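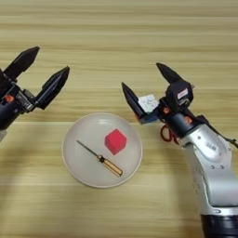 Give her a gripper with fewer opinions, Citlali Bautista likes to tell people, and she will give you a better robot. By opinions she means springs, suction cups, rubber pads that peel in the heat, all the clever extras that have come and gone from the long bench at Voltdale since May.

Nazar Dovhaniuk, who runs the bench and pours the coffee, is fond of her and mostly disagrees. He has spent the better part of this year comparing 2 sets of fingers on the same pair of arms, and he talks about them the way other people talk about their dogs. The tapered black jaws are his favorites for small, awkward things. A screwdriver lying on a plate is a lovely test, he says, with its skinny shaft at one end and its fat round handle at the other, and a plate rim waiting to be bumped on the way in. A cube is kinder – it has flat sides, and flat sides forgive a lot – but turn it at an angle and even a cube will make you think about your wrist.

The broader fingers, which the team calls the Lundine set, are easier on boxes and much harder on scissors. Each set gets 480 tries, and each try is written down by hand in one of 3 fat notebooks, a habit Nazar picked up years ago and sees no reason to drop. Maj-Britt Nygård types the pages up afterward, grumbling happily about his sevens. She would like to swap the wrist cameras next, and has already cleared a shelf for them.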